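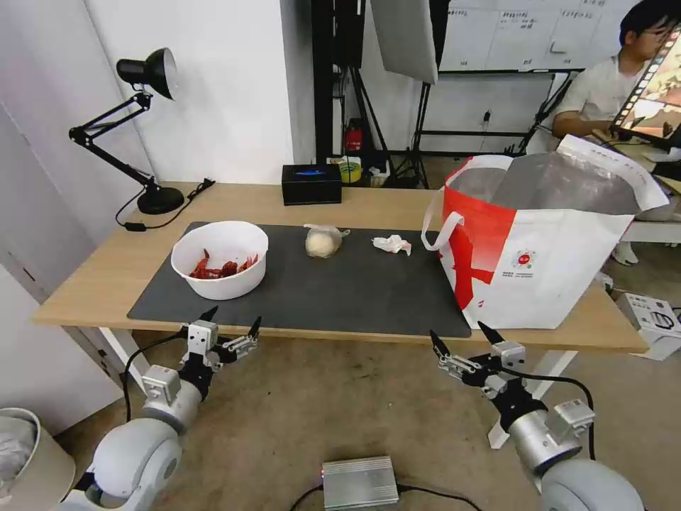 Crayfish, a bun in a bag and a cooler tote on the table.

Labor & Politics
9th February | Neville Dawber

So Gundero wants credit for its new "living wage pledge." I read all 34 pages. The word "union" comes up once, in a footnote, and the footnote is about the European Union.

The pledge covers 2,346 workers. Sounds good until you get to the definitions, where "worker" leaves out anyone hired through Brudier. Guess who staffs the night shift at the Gimen warehouse.
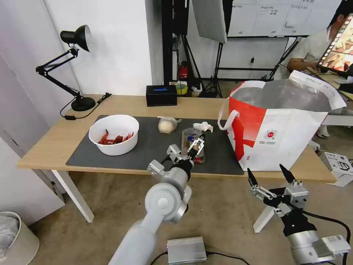

I asked the press office how many Brudier people are on site. Got a reply about "valued partners." Asked again. Same paragraph, new greeting.

And the raise doesn't start until March of next year, "subject to market conditions." Whose market? Rent in Gimen isn't waiting on anybody's conditions. 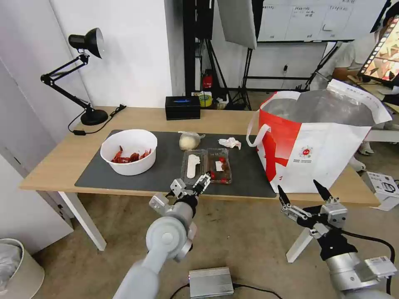
Meanwhile three council members are already out there calling it historic. Did any of them open the thing? The tax break they voted for came with 14 job targets and I can't find a public report on a single one.

Maybe I'm wrong and the checks get bigger. Fine, show me a pay stub. Until then I'm with the folks collecting union cards outside the gate, who have 2,000 signed so far and didn't need a brochure to do it.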